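How to Read the Workout Lines on a Race Card

Workout lines sit at the bottom of each horse's past performances. They list timed morning drills, newest first. A typical line gives the track, the date, the distance in furlongs, the surface condition, the time, a letter for effort, and a rank.

Step 1. Find the distance

Most works are 3 to 6 furlongs. Compare a work only with others at the same distance. A three-furlong time does not convert cleanly to a five-furlong time.
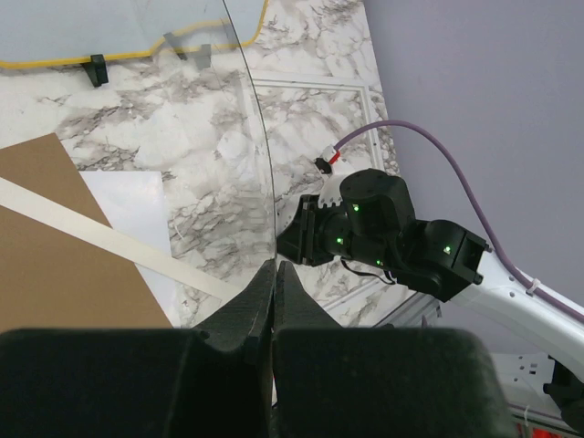

Step 2. Read the effort letter

B means breezing, or under light urging. H means handily, or under stronger urging. A small g after the letter means the horse broke from the starting gate. In many places B is the default, so an H deserves a second look and a B does not.

Step 3. Check the rank

The rank is written as two numbers with a slash. A rank of 3/100 is the third fastest of 100 works at that distance on that track that morning. A rank of 1/2 carries little information. Bold type or a bullet usually marks the fastest work of the day.

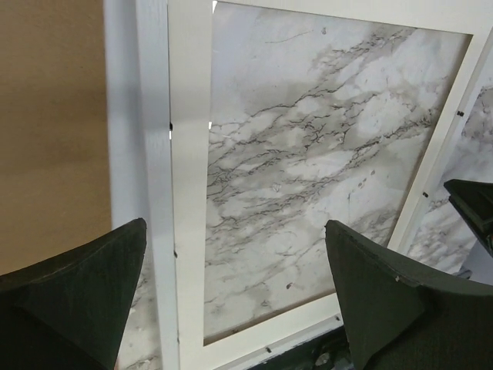
Reading time: 3 min

Step 4. Look at the spacing

Write down the number of days between works. Regular gaps of six to eight days suggest steady training. A gap of several weeks should be matched against the race dates before it is treated as a layoff. For a first-time starter, look for at least one gate work.

Step 5. Allow for the track

Training tracks are often slower than main tracks. Kimdale's training oval is deep, and works there run slow at every distance. The Cuypers sheet prints a small t beside them. Frans Van Dijk's table of Kimdale works, last compiled in February, covers 770 drills and lists an average for each distance.

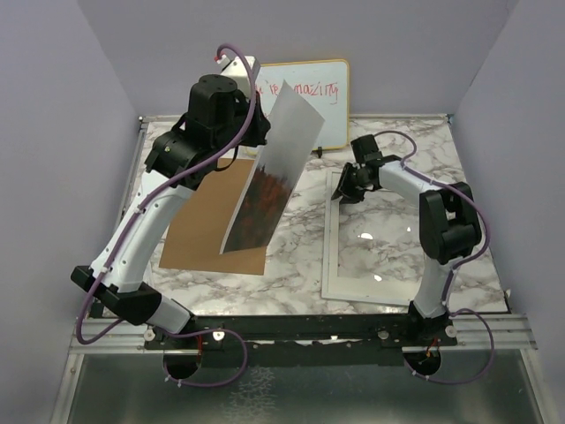 Last updated: Monday, June 1, 2020

Step 6. Record the result

Keep one row per horse with distance, time, effort, rank and days since the last work. Add the finish position after the race. Mehwish Janjua's blank sheet has columns for all of these and a seventh for equipment changes.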